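Ollen: a two-finger arm for small bins, built on a kitchen table

README for the build files and the first batch of recordings

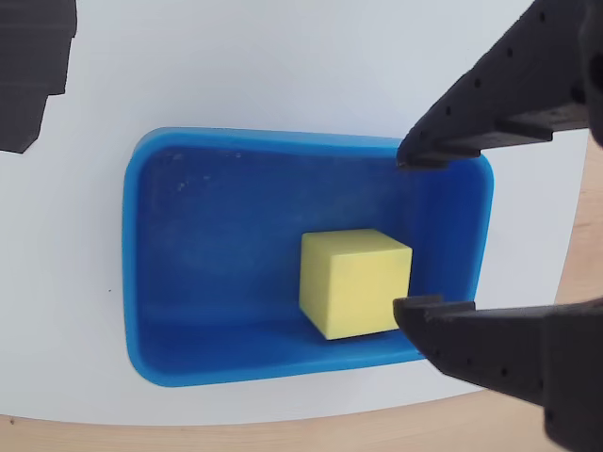 Habibur Matubbar wrote back within the hour when I posted the first recordings, and his reply is a good way into this: "Please tell people what the cube is made of before they download anything. I spent a month training on hard blocks, and my fingers had no idea what to do with something that gives."

So, first thing: the cube looks like soft foam! It squashes a little under the fingers and springs back, and if you train on these recordings and then hand your arm a hard plastic block, expect trouble. More on that under Known problems.

What you get

The repository has the printable parts for the Ollen gripper, the control code, and a set of 1754 recorded pick attempts. I print at home and do the sanding and drilling at Calvo, the shared workshop down the street, where there's a proper drill press and someone always wants to talk about bearings.

parts/ has the finger, the fingertip, the housing and the wrist block, ready to slice
firmware/ has the code for the servo board
rellar/ has the recorder (small program, big job, I'm very fond of it)
recordings/ has the attempts, one folder each
notes/ has my build log, typos and all

Everything in parts/ is free to use and change. The recordings are free for any use too, as long as you say where you got them.

The gripper

The fingers are black, matte, and have a row of small holes down the side. The holes began as a way to save filament and became the best feature of the whole design, because you can bolt nearly anything to them. I've tried rubber pads, a bit of felt, a strip of bicycle tube and a kitchen sponge. The bicycle tube wins by a mile, but all the recordings in this batch use bare fingers so that you can reproduce them with no extra shopping.

Each fingertip ends in a raised lip. Version one had flat tips and foam kept sliding out on the way up. The lip hooks under just enough to help. If you change one thing in the design, please leave the lip alone until you've done a few picks with it, then go wild.

Print the fingers on their side. Printed upright they snap along the layer lines, usually right at a hole, and usually at night. The housing prints fine in any position that fits your bed. I used 90 percent infill on the wrist block, probably far more than it needs, but I've never had to replace it.

The setup

One blue plastic bin with rounded corners, one pale yellow cube, a smooth white work surface on a wooden tabletop. I like the blue and yellow together because even a very simple color threshold finds the cube. The bin has walls that slope inward toward the floor, and that turned out to matter a lot: a cube near a wall leaves very little room for a finger, and those are the attempts I learned the most from.

I put the cube down by hand before each attempt and tried not to favor the middle. I know I still did. If you want a harder set, filter on the wall_distance field and keep the low values.

How an attempt is recorded

Start the recorder, place the cube, press the big key (I use the space bar), and drive the arm with the hand controller. Rellar writes the joint positions, the gripper opening and the camera picture together with one shared clock. When you're done, press the key again and type y or n for whether the cube left the bin. You can add a short comment. Mine range from "nice" to "what was that."

Each folder holds:

video.mp4, the camera view
joints.csv, one row per time step
label.txt, y or n
comment.txt, if I wrote one

I kept the failures. Please don't throw them out before you've looked at a few, they're great fun and a model that has only seen success gets very confused the first time it misses.

Known problems

The folders from the first evening have the clock off slightly between video and joints. They're marked with "early" in the name. There are 13 of them, and they're fine for watching, not so good for training.

Light changes during the day. I recorded mostly in August with the blinds half down, so late afternoon sessions are warmer in color than morning ones.

The fingers sometimes touch the rim of the bin on the way in. A light touch moves the bin a little. I didn't fix it in place, so its position drifts over a session. A couple of people have told me they like this and a couple have begged me to use tape.

Foam wears. The edges of a cube get rounder with use, and I swapped in a fresh one whenever the old one got ragged, without writing down when. Sorry! The next batch will have a cube number in each folder.

Getting started

Print the parts, flash the board, then run the check script in firmware/ with the arm clear of the table. It opens and closes the fingers and moves the wrist a small way in each direction. If a finger buzzes at the closed end, lower the close limit in config.txt by 2 and try again.

After that, run rellar/replay on any folder and watch the arm repeat a recorded attempt with nothing in the bin. I still grin every time I do this. Keep a hand near the power switch for the first few.

Next up

Ivia is the working name for the second arm, with a shorter wrist and the camera mounted lower. The fingers will be the same, so anything you print now will fit. If you've made a fingertip that grips foam better than mine, send the file and I'll record a set with it and put your name in the notes.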